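Notes from the sorting bench: what I learned from giving away half my house 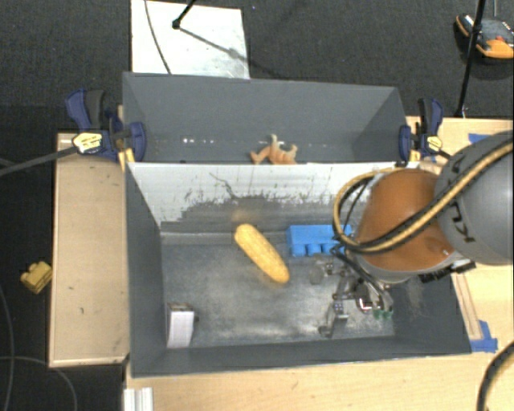 Two grey bins, an ear of corn and a little orange figure.

So, I promised in the February issue that I'd report back on the great downsizing, and a few of you have been emailing to ask whether I'd quietly given up. I haven't! We moved into the Lirnora flat at the end of summer and I am typing this at a kitchen bench I can see every centimetre of, which has not been true of any bench I've owned since uni.

For the newer readers: my partner Tane and I spent nineteen years in a four-bedroom place with a double garage, and in all that time I don't think a car spent a single night in the garage. It was where things went. Camping gear, a bread maker, two prams (our youngest is in Year 11), his mum's dinner set, my dad's fishing reels, and a box marked IMPORTANT that held instruction manuals for appliances we'd already chucked.

I started the way all the books tell you to, one room at a time, and it was hopeless. I'd pick up a mug in the kitchen, remember its mates were in the garage, go looking for them and find myself an hour later reading old school reports on an upturned esky. My friend Yanling Xie put me right. She told me to forget rooms and go by type – all the towels in the house in one heap, then all the torches, then all the scissors – and to do it at the same time every morning before I'd properly woken up and started having feelings.

Well, it worked a treat. Towels took twenty minutes. When you see every towel you own on the one bed you stop arguing with yourself about the peach ones.

Toys were harder. I'd been putting those off and I think I knew why. The kids said they didn't want any of it, then came over for dinner and wanted all of it, then went home without it. In the end each of them got one tub with a lid, and whatever fitted in the tub was kept. My daughter packed hers so tightly it took two of us to shift it. My son kept a marble run and a cricket ball and was done before the kettle boiled.

For the rest I rang around, and here are my tips if you're doing the same. Ring first! Most op shops won't take prams, car seats or anything with a cord unless they've got someone who can test and tag it. Our local one was lovely about books and glassware and very firm about jigsaws (they'd been burnt by missing pieces, and fair enough). The toy library took the train set and the play food after I'd given it all a wash in warm soapy water and let it dry on the clothes airer overnight. If you've got a community shed nearby, ask about hand tools, as ours was thrilled with Dad's chisels.

I did have a go at selling a few things online too. The dinner set went to a bloke called Maksym Polishchuk who drove over from Serkell with his own bubble wrap and knew far more about it than I did. I sold the kayak, the bread maker and a rather ugly lamp, and when the dust settled I'd made $634, minus $26 for a trailer hire I didn't end up needing. I wouldn't do it again for anything under twenty bucks. The messages alone nearly finished me off.

What do I miss? The big stockpot, a bit. And the second set of sheets in the spare room, now that there isn't a spare room. I don't miss the bread maker, and I haven't once thought about the peach towels until writing this.

A couple of you asked about photos, as in the printed kind. I'm leaving those till last and I've only just begun. Na-rae Song from book club lent me her scanner and I've got through 417 so far, mostly holidays at Nikolovski Beach where everyone is squinting. If anyone has a good system for labelling the people in them, please write in, because I've got three great-aunts I can't tell apart and Mum's no help – she says they couldn't tell themselves apart either.

Next issue I'll have the slow-cooker lamb recipe I keep forgetting to include, plus your letters about lemon trees. Keep them coming, and send photos of the leaves if they've gone yellow.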